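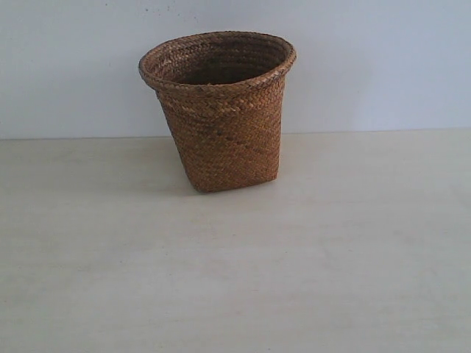

Two-handed robots get better at soft and see-through stuff, Vamley group reports

2023-05-11

Robots that pick things up with two grippers at once do a lot better if each gripper gets to look for itself. So says a new report out of the Vamley lab, which has been running its Lileck method on household items since January.

Short version: most setups plan a grasp from one fixed view, then go in more or less blind. Lileck keeps the plan open. Small cameras at the wrists keep feeding pictures in right up to contact, and the grip gets adjusted while the fingers close. Both arms share one policy, trained on 15 hours of hand-guided demos.

Result: 70 percent of lifts completed on items left out of training. The fixed-view baseline, same arms and same table, got well under half.

Woven baskets were the easy end. Stiff rim, lots of texture, plenty for a camera to grab on to. Clear plastic bottles are teh hard part. Light goes through, the walls give when squeezed, and the only thing that reads well is the label. The team's fix is to have 2 fingers take the cap end and 2 more press in farther down the body, so the bottle can't roll off while the policy sorts out where the edges are.

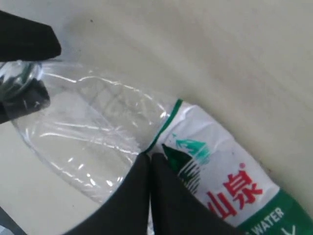
What's next

Code is promised under the name Billow, no date yet. Nomura, the test site that supplied the item list, wants crushed and half full bottles added, which the current version hasnt been tried on. Speed is the other gripe. The wrist views slow each lift down, and the report says so plainly. A faster version is in the works. Full numbers by item are in the appendix.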